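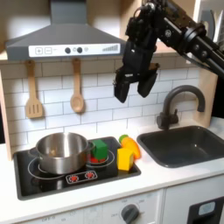 Range hood, tile wall and stovetop, with the spatula and spoon on their hooks.

The Play Kitchen at Bremari

The play kitchen stands in the back room at Bremari, next to the reading corner. Alun Harries put it together over 2 evenings in November, and Mared Bevan has looked after the small parts ever since. We get asked about it often.

The stainless steel pot stays on the left burner when the kitchen is put away for the night. The larger ring is on that side, and the pot sits well there. It has a rolled rim and a short metal handle, and it takes a good deal of banging.

The hood has a white control strip along the front with plus and minus buttons and two dark knobs. Children go for the knobs first. The backsplash is white subway tile with gray grout lines, and it wipes down with a damp cloth. Please don't use the spray from the craft cupboard on it.

Both utensils are light wood. If you take them down, hang them back handle up — the spatula on the left, the spoon on the right.

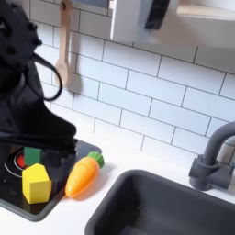

Green block, yellow block and carrot at the burner.

The blocks came from the Silimis box and were never meant for the kitchen, but they get cooked more than anything else. The yellow one with the pointed top has been a cheese, a lemon and a house. The green one is usually peas.

The carrot is plastic, with a ribbed green top. It goes in the vegetable basket with the rest of the food. The blocks go back to Silimis at the end of the session, so the set is complete for the older group.

The burner shows red inside its white ring. Tomos Trevor asks that whoever closes up checks the stovetop before turning off the lights.

Groups of up to 8 can book the back room in the morning. Ask for Branwen Sayce at the front desk, or call extension 1734. More pictures of the reading corner and the Drosby dollhouse are on the next page.

Page kept by Gwion Prydderch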